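Six Hours on a Plastic Chair: What I Learned Watching Small-Town Court

22 August 2025

I went to the Clirkcombe courthouse in June to pay a parking ticket, and I ended up staying until they turned the lights off. I'd never sat in on a criminal court before. I'd seen plenty on TV, of course, and I thought I knew how it went -- somebody bangs a gavel, somebody cries, somebody gets dragged off shouting. I didn't hear a gavel all day.

What I heard was a lot of paper. The morning list was mostly first appearances and sentencing, and each one took less time than it takes me to order lunch. A man had taken a leaf blower and two drills from an open garage over in Plolley. A woman had written bad checks at the Rangel feed store. The judge asked the same questions in the same order every time, and she asked them kindly, and then the next person got up.

The one that stuck with me came just after eleven. A young guy, early twenties, had pleaded guilty to taking $3,018 from the register at the garden center where he worked. He'd done it over one spring, in little bits, never more than $200 at a time. His lawyer said he'd already paid back $1,000, and had the receipts in a plastic sleeve, which she held up as if we could all read them from the back row.

I figured he was going to jail. I'd pretty much sent him there in my head! But the judge gave him a suspended sentence, six months hanging over him for two years, and ordered him to pay back the rest in monthly installments. If he misses payments without a good reason or picks up a new charge, he's back in front of her. His mother (I'm guessing it was his mother) put her whole face in her scarf.

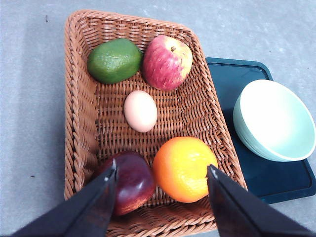
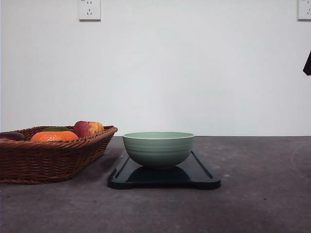
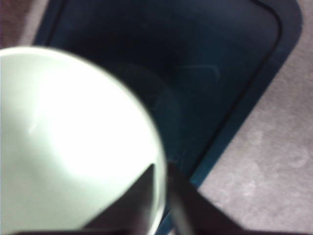
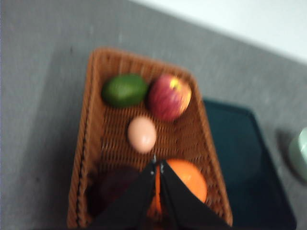 The wicker basket, first and last photos, with fruit and egg.

I had a sandwich on the courthouse steps and argued with myself about it. Part of me was on the garden center's side. I've worked for small businesses, and three grand is a new cooler or somebody's hours. The owner's statement had been read out, and the money was hardly in it. It was mostly about having to check the register every night now, and hating it.

But you can't pay anybody back from a cell, can you? I kept landing there. He's got a job at a warehouse in Plolley, and the owner gets a check every month.

After lunch I met Leltotum, or at least the people who run it. It's a local program that sends somebody to court with defendants who've come alone, to explain what just happened once they're out in the hallway. I had assumed everyone understood their own sentence. Nope! I watched a man nod all the way through his hearing, walk out, and ask whether he was free to go home. He was. He'd been fined and given sixty days to pay, and he hadn't caught a word of it.

I've been back twice. The chairs are still terrible, and bring a sweater, the air conditioning is brutal. Anyone can walk in and sit down for most hearings, and there's a list taped up by the door in the morning with the times on it.

I did pay the parking ticket, by the way. The window closes at four and I made it with six minutes to spare.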